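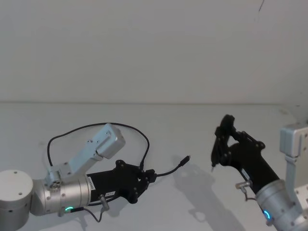 White wall, white table.

I have wanted to write about sourdough rye for ages and I kept putting it off, mostly because every time I sat down to do it I went and baked a loaf instead. So this is the rye post at last! Grab a cuppa, it goes on a bit.

I grew up on supermarket sandwich bread and thought rye was the dark stuff that came in little squares and tasted like a cupboard. Then a mate brought a loaf to a barbecue, sliced thin, with butter and pickled cucumber on top, and I ate most of it standing next to the esky. I asked where he'd bought it and he said he'd made it. I went home and started a jar of flour and water that same night.

The jar was a flop, by the way. I used white flour and kept it on the windowsill in the middle of winter, and it sat there like wallpaper paste. My second try was with wholegrain rye from Golob, the mill shop out past the highway, and it was a different animal. By day three it was climbing the glass and smelling of green apples. Rye loves to ferment. If you've failed at a starter before, please have another go with rye, you might be amazed at how lively it gets.

My starter is called Porkalero (my nephew named it, he was four, we've never worked out what it means). It lives in the fridge door and gets fed the night before I bake. I take a spoonful out, stir it into rye flour and warm water until it looks like wet cement, put a plate on top and go to bed. In the morning it's puffed and full of holes and I'm unreasonably happy before I've even had coffee.

The part that took me longest to get used to is that you don't knead it. All that stretching and folding you see people do with wheat dough does very little for rye. You mix it with a wooden spoon or a wet hand, it sticks to everything you own, and then you scrape it into a tin and smooth the top with the back of a wet spoon. My first few loaves came out like bricks since I kept adding flour to make it behave like normal dough. Leave it sticky! It should feel more like a thick cake batter than anything you could shape into a ball.

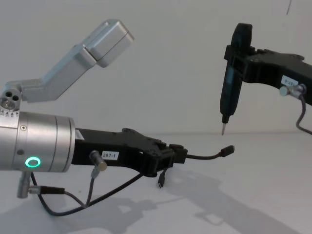
Gorazd Kelmendi
Home baker and blog owner

Now for baking. I go in very hot for the first 10 minutes, then turn it right down and leave it for the better part of an hour. My oven runs cool on the left, so I turn the tin halfway. When it comes out the crust is hard as a roof tile and you will want to cut it straight away, and you mustn't. I know, I know. Wrap it in a tea towel and leave it until the next day. I cut one while it was still warm and the inside was so gummy that the knife came out looking like it had been dipped in glue. The same recipe left overnight sliced beautifully, and by the second day it tasted even better, a bit malty and a bit sour.

Seeds are where I get carried away. Sunflower and linseed are my usual, soaked in hot water first so they don't pinch moisture from the loaf. Caraway divides our house. I adore it, my wife says it tastes like toothpaste, so I make a small caraway loaf for myself and a plain one for everybody else. Lately I've been adding a spoon of treacle as well, which gives it a gorgeous dark colour and makes brilliant toast.

A few people have asked about tins. I use a plain loaf tin lined with baking paper, nothing flash. I did try one of the lidded ones and got a lovely square loaf out of it, then overfilled it the following weekend and spent the evening chipping dough off the oven door.

Ridwan Ginting left a comment on my last post asking if you can freeze it. Yes! Slice it first, pop baking paper between the slices, and it goes straight from the freezer into the toaster. Ridwan also asked about using up old starter. I make crackers: leftover starter, olive oil, salt, whatever seeds are hanging about, spread as thin as you can get it and baked until it snaps. They're gone by dinner time at our place.

Next I'm having a crack at a loaf with old bread soaked into the dough, which sounds odd but apparently makes the crumb really moist. If you've made one, leave me a comment and tell me how wet you go with the soaked bread, as I've read three recipes and they all disagree.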